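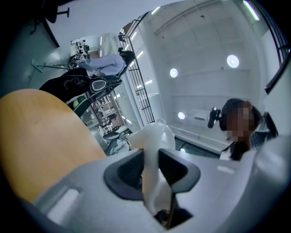
I said I would write up the open day at Fallex while I could still read my notes, so I'm doing it tonight. They run one twice a year, in January and again in the summer. I missed the last one through a cold and a cancelled train.

Fallex do what they call handling work. They teach machines to pick up soft things, mostly things that arrive in the post or go out in it: bags, film, wrapping, cloth. The building is past the tyre place and the sign is small, so if you go, look for the blue gate. I walked past it and had to ring the office. Bernadette Bellamy came out to fetch me and was very nice about it.

There was tea first, then a talk in the front room by Czesław Kozłowski, who runs the place. He kept it short. The main point was that a rigid box is an easy thing for a machine to lift and a thin sheet of plastic is a hard one. A box stays the same shape when you get hold of it. A sheet folds, slides, sticks to its neighbour or bunches up in the jaws, and the machine has to make sense of whatever shape it has turned into. He said they had spent a long time on boxes some years back and he would not be going back to them.

Then we went through to the workroom in small groups. I was in the second one, with a retired packaging engineer and two students from the college.

The part I had come for was the hand-held gripper. I had read a bit about these but never held one. You carry it with your own arm and squeeze to close the fingers, and a camera on it records everything the jaws do. The idea is that a person does the job many times over, and the recordings are used to teach a robot arm which has the same fingers on the end. No arm is needed for the recording stage, so it can be done on any table.

Usha Thomas was looking after that part. She gave us each a go. The thing is bulkier than I expected and the weight sits forward, so by the end of my turn I could feel it in my wrist. The fingers have soft-looking pads that come together at an angle, and you can't feel through them at all. That was the surprise for me. I had assumed I would be able to tell when I had hold of something, the way you can with kitchen tongs, but you have to go by eye.

The exercise was simple enough. Pick up the sheet, lift it clear, carry it across and let go. My first try I closed the jaws too early and got nothing. On the second I took far too much and it came up as a lump, which Usha said was fine and she would keep it. They want the untidy ones as well. A robot that has only been shown neat pick-ups has no idea what to do with an untidy one, and most of them are untidy.

A full set for one task is 200 goes. She does them in batches of 30 and then stops for a break, as people get careless after that and start doing the same movement every time. I asked whether it was dull. She said the first day is interesting, the second is dull, and after that you stop noticing and have the radio on.

I made a note of the fingers because I know some of you will ask. They are Ziółkowski pads, bought in, and they last 8 weeks of daily use before the surface goes shiny and starts to slip. The body is their own, on its fourth version. The packaging engineer wanted to know about static, and there was a long conversation between him and Usha that I only followed half of. The short version is that static is a nuisance in cold dry weather and they keep a humidifier going through the winter.

After that we saw the arm, which is called Ellora. I had expected it to be quicker. It moved in over the tray, stopped, went down, closed and came up with a piece of film in a bunch, then took it to the other tray. Garba Nwachukwu, who works on the software, ran it several times. It missed twice while we were there. One miss it noticed by itself and went back for another try. The other time it carried nothing at all across to the second tray, very carefully, and opened its fingers over it. The students liked that one. Garba wrote it down and said it was a known fault – it mistakes a bit of glare for the film.

I asked him how much of what we had seen came from the hand-held recordings and he said all of the picking up. The travelling from one tray to the other is ordinary programming, the same as it has been for years. I found that useful, as the leaflet makes it sound as though the whole thing is learned.

A few questions from the group, with the answers as near as I got them down:

Does it matter who does the recording? A bit. Left-handed people produce quite different approaches and they try to have both.

Can it do wet things? Not yet. Teresa Kalinowski is starting on that in the autumn, with a customer called Zirkimik who rinse and sort covers of some kind. She couldn't say much more.

Will it put people out of work? Czesław took this one himself. He said the sorting jobs it is meant for are ones his customers can't keep staff in for more than a few months. I don't think that quite answers it, and the engineer said so too, politely. They left it there.

Practical notes for anybody thinking of the next one. It's free but you have to put your name down, and the groups fill up. Wear shoes you can stand in, as there's nowhere to sit in the workroom while they are talking. There is parking for a few cars and the bus stops at the end of the road, though the last one back goes earlier than the timetable on the stop says – check it online. The biscuits were good.

I've asked Bernadette whether I can come back and do a whole batch of 30, to see what my wrist makes of it. She is going to ask Usha.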